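Cuaderno del taller de catequesis, miércoles, 18:40
Prueba de Gredix con el grupo de confirmación 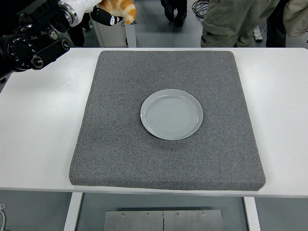 Foto: Safta Zamfir / archivo del taller

Sigo sin verlo claro. Gredix promete que los chavales memorizan el vocabulario litúrgico jugando, y de momento lo que memorizan es la posición de los botones. Hoy, con el mazo de tiempos litúrgicos, dos de ellos acertaron «Adviento» antes de que cargara la definición. Les pregunté después qué se espera en Adviento y me contestaron que la Navidad, como si fuera un paquete.

Datos, para quien los quiera: el mazo completo que importó Safta trae 436 fichas. Quité repetidas y las que venían mal traducidas (a la casulla la llamaba «abrigo del sacerdote») y quedaron 350. Siguen siendo demasiadas. La versión gratuita corta en 300, así que o partimos el mazo o pagamos, y yo no pagaría todavía.

Safta defiende que en Tilside les funcionó. Puede ser. Le pedí los resultados y me mandó un pantallazo con una barra verde al 100 %, sin decir de qué. Eso mide que alguien terminó, nada más.

Comparado con Flatar: más feo, pero deja escribir la respuesta a mano y ahí se nota quién sabe qué es la epíclesis y quién va de oído. El modo escrito de Gredix da por buena «epiclisis» y también «eclipse». Comprobado dos veces.

Pendiente:
- Partir el mazo: sacramentos por un lado, objetos y vestiduras por otro.
- Corregir «ambón», que sigue apareciendo como «atril grande».
- Pedir a Virág las fichas en papel del curso pasado.
- Repetir la prueba sin avisar y sin pantallas. Si aguantan la mitad de las palabras, retiro parte de lo dicho.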